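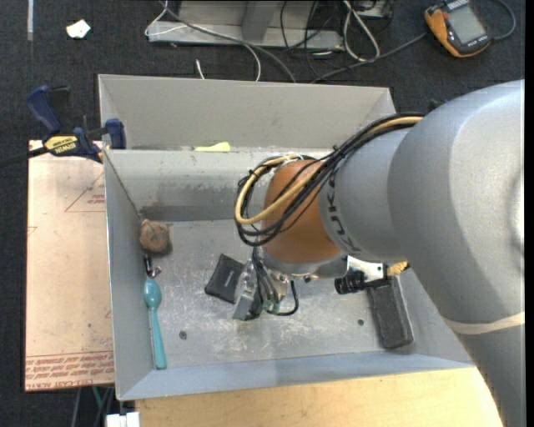

Gray bin, scuffed floor, a few odds and ends. The other one's right behind it.

So, bins. I have been meaning to write this up since November and keep not doing it, so quick version before dinner.

I am a two-bin person now. Front bin is what I'm dealing with, back bin is everything else. Metal, gray, sloping sides. Teresa asked why not plastic, and the answer is I've cracked three plastic ones in one winter and I'm done. Metal scratches. Fine. Scratch away.

The sloping sides were what I worried about most. You lose floor space, sure. But small stuff slides down to where you can get at it instead of wedging in a corner forever. Mostly. Round things still go and sit against the wall, every time, dont ask me.

Rules, such as they are:

Only a handful of things in the front bin at once. I used to tip the whole drawer in and then stand there. Terrible. Went and had a snack usually.

No bags inside bins. A bag is just a bin you can't see into -- Olga's line, she's right.

If I pick something up twice and still don't know what it's for, it goes in the Selorm box. Selorm fixes things and always knows. Last month he kept one odd little bracket and was thrilled about it.

I did try the Amano inserts, the ones with the little dividers. Hated them. Everything I own is a slightly different shape, and I spent an evening matching objects to slots like a toddler. Gave them to Bernardo, he keeps screws in them, happy man.

Still to sort: the hall closet, the shelf over the washer, and a crate from the move I have not opened. Almost 400 loose bits in that crate is my guess and I'm not checking.

Cleaning the bins themselves -- warm water, dish soap, old rag. The streaks on the walls don't come off and I've quit trying. Someone in the comments said baking soda, will try it and report back if I rememeber.

Ok, dinner. Closet next time.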